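Green soft-ish fingers or a plain parallel jaw for wiring panel work? (and does the sim even tell me anything)

Posted in Grippers and end effectors
Tags: gripper choice, terminal blocks, simulation, connectors
616 views, 3 replies

wobblybench

Hi all, long-time reader, second post, so be gentle. I'm trying to choose a gripper for a job that sounded dead easy when I agreed to it. We've got small control panels on a mounting plate, a wire duct down each side and a row of terminal blocks in the middle, and I want the arm to pick up a little connector block and set it down at the end of the row. Later on I'd like it to push the thing home properly, but picking and placing will do for now.

I've narrowed it down to two. One is the Kokari with the tapered green fingers, which come nearly to a point. The other is the Truser parallel jaw, which has flat pads and is a good bit cheaper. I haven't bought either! I've been running both in simulation on the same black arm, same table, same panel, and trying to be fair about it. 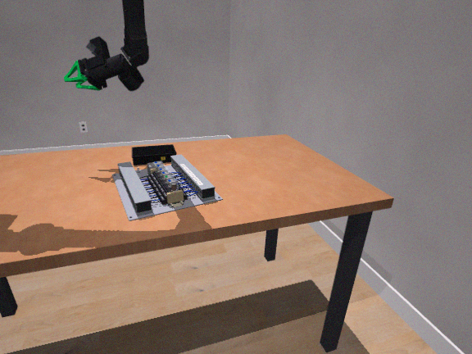 What I keep running into is access. The ducts stand up either side of the terminal row and the blue wires fan out into them, so there's not much of a lane to come down into. With the Truser jaw the pads are wide enough that one of them clips a duct unless I get the wrist angle spot on. With the Kokari the tips go in fine, but then there's so little finger touching the part that it swivels when I lift. I ran 160 tries with each, moving the panel and turning it a bit every time. The Kokari got the part up and over 189 times across two batches if I count the earlier batch as well, but I'd changed the friction setting in between so I don't really trust that number, and I've gone back and started again.

The other thing is the swing round to the start pose. The wrist and gripper together make quite a bulky lump, and on some of the starts it's tipped right over on its side before it comes down to the panel. It takes ages and I don't know if that's my planner being daft or if everyone's arm does that.

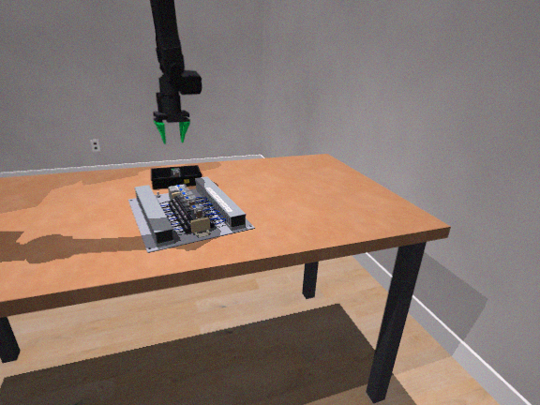 Kokari fingers pointing down, open, over the table. Panel in front, black box behind.

So, what I'd like to know from anyone who has done fiddly panel work:

Would you put up with the pointy fingers and fix the swivelling some other way, or get the flat pads and narrow them?

Is it worth moving the camera? Mine looks at the table from off to one side, and whenever the arm goes across it throws a big shadow over the wood, which I've a feeling is upsetting the bit that finds the plate.

And should I believe any of this before I've got a real gripper in my hands? Budget is tight and I can only buy the one.

Edit: forgot to say, the controller is the Bellamy one, running position control only. I do have the force option, I just haven't switched it on.

thirdaxis

Ooh, I've been through nearly this exact thing, except mine was relays going on to a rail, so sorry in advance for the length.

Go with the tapered fingers. You can always make a narrow finger grip better, but there's only so much you can shave off a wide pad before it starts flexing (I tried, I've got a drawer of them). The swivelling is almost certainly because you're grabbing the block off centre, or high up near the top edge. In the sim, draw the contact points if your software lets you, and look where they land on the part. Mine were both right up at the top and I'd been blaming the friction for a fortnight! I dropped the grasp point until the tips were just below the middle of the part and most of the spinning stopped there and then.

If that doesn't sort it, cut a shallow vee into the inside face of one finger. Just the one. If you do both and they're not perfectly lined up they fight each other, and the block ends up cocked over.

Next thing, and I'd do this before touching the fingers at all: turn on the force option on that Bellamy. Position control is fine for free air and rotten for anything where plastic meets plastic. Keep the limit low to begin with. I've got mine so that it stops and backs off if it meets anything on the way down, and that one setting has saved me more wires than anything else I've done. Those wires look like nothing in a sim, by the way, and a lot of models have them stiff as pokers or not colliding at all. Check which yours are. If they don't collide, your access results are far too cheerful, and the real panel will have them springing up into your lane.

On the wrist tipping over, yes, that'll be the planner. It's finding a legal path and has no idea you'd like a nice one. I added a waypoint straight above the panel with the gripper already pointing down, and made everything go through that. It did make the motion a touch longer on paper but the whole cycle came out quicker for me, as it wasn't waving its elbow all over the place first.

Shadows I can't help much with. I vary the light position in my runs and the plate finder got a lot less fussy.

One last thought about how you're counting. Pick one set of settings, freeze them, and write them at the top of the sheet. Then don't touch them until both grippers have had the same number of goes from the same list of panel positions. I know you know that, I'm saying it because I did what you did, twice, and had to bin the lot.

grommet_and_sons

parallel jaw. cheaper, easier to get spares. just buy that and file the pads down

simulation is a waste of time for gripping imo

mildlytorqued

I'd half agree with the post above and half not. Filing pads is a perfectly good way to go if you've got a mill or you're patient, but you said one pad catches the duct, so you'd want to know how much to take off. That's a thing the sim can tell you quite nicely, because it's only geometry. Measure your real panel though, the spacing between the ducts in particular, and check the model agrees. Ours was out by enough to matter.

Where I'd be wary is anything to do with slip. I compared two fingertip materials in sim for a Narkano gripper last May, 630 grasps in all, and had them ranked with great confidence. Then we put them on the bench and the ranking went the other way round. I still use the sim for reach, for collisions and for working out where the camera should go. I wouldn't use it to tell me that one finger holds better than another by a few per cent.

So for your three things.

For buying just the one, I'd ask both sellers for a loan or a set of sample fingers first. You'd be surprised how often they say yes if you send them a picture of the job. Failing that, get whichever body lets you swap fingers with a couple of screws, and print your own. I'd pay more for the swap than for the fingers that come with it.

For the camera, try it higher and further round, so the arm comes in from behind the panel as far as the camera's concerned. You'll still get a shadow but it might fall on bare table and miss the plate. If you've room, a second one on the wrist is lovely for the last bit of the approach, although with a gripper as lumpy as that one check it can see past its own fingers. Mine had a splendid view of its own knuckle.

And watch that black box behind the panel. It's nearly touching the back end, so if you're rotating the panel for your test positions you'll get some where the plate and the box overlap, or where the gripper meets the box on its way in. I had a toolbox sat in my scene for weeks that was quietly failing a chunk of my runs. Shift it back, or if it has to be there in real life then leave it and make sure both grippers get it.

wobblybench

Thank you, these are brilliant. Checked the contact points as thirdaxis said and yes, both tips are right at the top of the block, so that's tonight's job. The wires don't collide either. Bother.

I've put in the waypoint above the panel and the elbow waving has calmed right down. Haven't touched the force settings yet, I want to read the Bellamy manual properly first as the default limit seems awfully high to me.

Going to email both sellers about sample fingers. I'll leave this open for now and post the fresh numbers once both have been through the same list.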